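3.2 Montagem e manutenção da célula de bancada

A célula usada em todos os ensaios deste trabalho foi montada em Tovorville e é a mesma descrita no relatório interno do projeto Madel, com duas mudanças: tampo novo e garras manuais no lugar dos braços fixos. As garras são operadas aos pares, uma em cada mão do operador, e os cabos saem por baixo das empunhaduras até o concentrador Noiphan. Cabo curto demais na versão anterior - trocado antes da coleta.

O tampo é de madeira clara, sem toalha nem marcação pintada. A posição dos objetos é conferida contra um gabarito de papel, retirado antes de cada episódio. A estante metálica preta de dois níveis fica no lado oposto ao operador e não é parafusada, o que se mostrou um problema (ver 3.2.2). Os suportes verticais ficam no chão, atrás da mesa, com as bases sinalizadas com fita amarela e preta. Sem a fita, tropeços frequentes durante a troca de cabos.

A tarefa de referência é a manipulação de tampas e frascos de tempero. Foi escolhida por exigir preensão firme de peça pequena, com superficie lisa e geometria irregular no topo. A Figura 3 mostra a garra direita fechada sobre uma tampa branca perfurada, com a esquerda aberta.

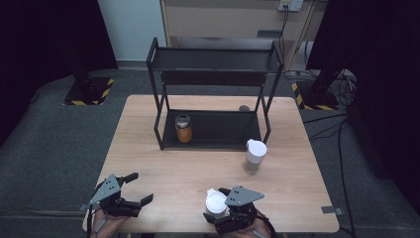 3.2.1 Calibração das garras

Cada garra é calibrada no início do turno, às 8h, e de novo depois de qualquer troca de dedo. Procedimento: abrir até o batente, zerar o codificador, fechar sobre o bloco padrão, gravar a leitura. Repetir 6 vezes por garra. Se a dispersão passar do limite, soltar a placa triangular, limpar o assento, reapertar em cruz e recomeçar do zero.

As ponteiras de borracha são o item de maior desgaste. Nos primeiros ensaios a troca era feita só quando o operador reclamava de escorregamento, critério ruim, que variava de pessoa para pessoa. Passou-se a trocar a cada 215 episódios, com registro na planilha da célula. As ponteiras retiradas foram guardadas para medida posterior do desgaste, ainda não feita.

Um detalhe que custou tempo: pó de tempero entra na guia dos dedos. Pincel seco resolve. Ar comprimido não, empurra o pó para dentro do mancal. Em dezembro uma das garras precisou ser desmontada por isso e ficou fora de uso durante uma tarde inteira, com perda dos episódios previstos.

3.2.2 Falhas registradas e reparos

No total foram gravados 949 episódios, dos quais 60 foram descartados por falha da célula (erros do operador são tratados na seção 4). A causa mais comum foi perda de sinal no conector da garra direita, sempre com o cabo esticado no fim do curso. A solução foi uma folga presa com abraçadeira junto à empunhadura, sem mudança de conector. Depois disso a falha não voltou a aparecer nos registros.

A segunda causa foi deslocamento da estante. Um toque de garra na perna dianteira basta para tirar o conjunto do gabarito, e o operador nem sempre percebe. Testou-se fita dupla face sob os pés - segura bem, mas deixa resíduo e a posição fica difícil de corrigir. Ficou-se com a conferencia visual entre episódios, mais lenta. A célula equivalente de Wumutby usa grampos, opção que não foi testada aqui por falta de espaço na borda do tampo.

Os demais descartes vieram de queda de energia no concentrador, ligado na época a uma extensão compartilhada. Os registros de manutenção seguem no Apêndice B, na ordem em que foram anotados.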